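3.2 Gathering examples in the Raria simulator
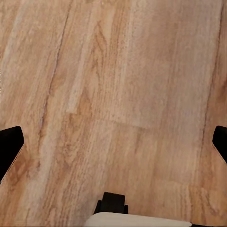
How many examples does the learner need before it is any use? Roughly 4,000 short runs per task, though we were delighted to find simple reaching coming good after only 525.

Figure 2. Simulated view from above, gripper open over a wood-grain surface.

We gathered runs for 19 tasks — every one saved, failed tries included — and held back 26 runs of each for testing.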